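5. Installing the Trusard feed line choke

This section explains how to install the Trusard choke on the feed line of your antenna. The choke reduces the unwanted current which flows on the outside of the coaxial cable. When this current is large, you may notice more noise on receive, or the SWR may change when you touch the radio or move the cable.

The Trusard is intended for receiving and for transmitting on the bands from 160 to 30 meters. For the higher bands please use the smaller model, which is described in section 6.

CAUTION: Switch off the transmitter and disconnect the cable from it before you begin. Do not work on an outdoor antenna when a thunderstorm is near, even if it is still far away.

5.1 Before you start

Measure the impedance of your choke with an analyzer if you have one. At the factory each unit is tested at 3.6 MHz, and the value is written on the label inside the lid. A typical unit shows 3,280 ohms. Units with less than this may still work well. We accept values up to 4,000 ohms, and above it we check the winding again, because such a reading usually comes from the test fixture.

You will need:
Two wrenches for the connectors
Self-fusing tape
The mounting bracket from the bag marked Citau
A short ground wire (not supplied)

5.2 Mounting at the feed point

1. Lower the antenna until you can reach the feed point in a comfortable way. Do not do this work from a ladder with only one hand free.

2. Fix the Citau bracket to the mast. The open side must look down, so that water can leave the box.

3. Put the choke in the bracket and tighten both screws by hand. Then give each screw one half turn with the tool. More force will break the corner of the box.

4. Connect the side marked ANT to the antenna. Connect the side marked RADIO to the cable which goes down to the house.

5. Make a drip loop in the cable below the choke. Do not let the cable touch the ANT side again on its way down, or the current will go around the choke and it can do nothing.

6. Cover both connectors with self-fusing tape. Start at the lower end and go up, with half of the tape width overlapping.

Note: If your antenna is the Bevier vertical, the choke must be placed on the ground side of the matching box. Keep the radial plate and the shield of the cable separated. The radials connect only to the plate. The ground wire goes to the RADIO side, after the choke, and to your ground rod.

5.3 Checking the result

1. Connect the cable to the radio and listen on a free frequency on 80 meters in the evening, when the band is open. Write down the noise level on the S-meter.

2. Compare it with the level which you had before. In many stations there is a difference. If your noise comes from the antenna itself, for example from a power line in your street, the choke cannot remove it.

3. Transmit with low power and read the SWR. A small change from the old value is normal. The earlier value was maybe not the true one, as the cable was part of the antenna.

4. Raise the power in small steps. After a few minutes of transmission stop, disconnect the power, and feel the box with your hand. Slightly warm is acceptable. If it is hot, do not continue. Add a second choke at the place where the cable enters the house, and repeat the test.

CAUTION: A ferrite core which becomes too hot loses its properties and may crack. This damage is not covered by the warranty.

5.4 Spare parts

The lid seal and the screws can be ordered from Taşdemir under part number 117. Please write the serial number of your unit in the order. Seals from the older round box do not fit.

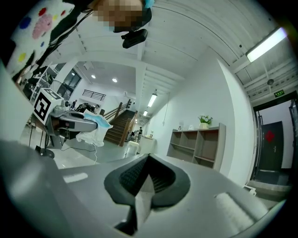
The seal should be replaced each time the lid has been opened outdoors. Clean the groove with a dry cloth, place the new seal with the flat side down, and close the lid evenly on all four corners.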